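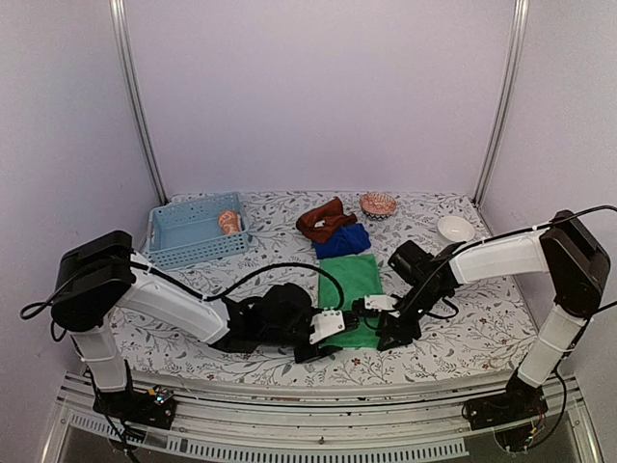 Tomoyo Nishimura wrote to me after my last post to say I had been much too hard on the 14 wins, and that a pitcher on a club that bad ought to be given a medal for 14 wins, and did I even look at his run support? Well, Tomoyo, I hadn't, and I spent two evenings this June doing it, and I owe you a thank you and probably a slice of pie.

For anyone just joining us, we have been going through the old Fulledwood club, the one my grandfather took the streetcar to see (he always sat on the third base side, and he always brought his own peanuts, wrapped in wax paper). They played in a little wooden park that held 2,294 people if everybody was friendly about it. I grew up hearing that their lefty was a bum who lost games he should have won. Grandpa had strong feelings about lefties in general.

So I went back to the box scores, the ones Yae Minami was kind enough to copy for me out of her father's scrapbooks, and oh my goodness, those poor fellows could not hit. There was one stretch where the lefty made 9 starts and his teammates got shut out in four of them! He lost one game 1-0 on a passed ball. The best bat they had was Nomura, the center fielder, who finished at .299 and by all accounts brooded over that missing point all winter long. One more bloop single would have done it, and I found at least two plays in the scrapbooks that a kinder scorer would have called hits.

What I still can't sort out is the last road trip, to Skivia. Yae's copies have a page missing right in the middle of it, and the papers I've found only print the line scores, no batters at all. If anyone has a relative who saved those programs, please do write. I'd be happy to pay the postage both ways.

Next time I want to get to the catcher, passed ball and all.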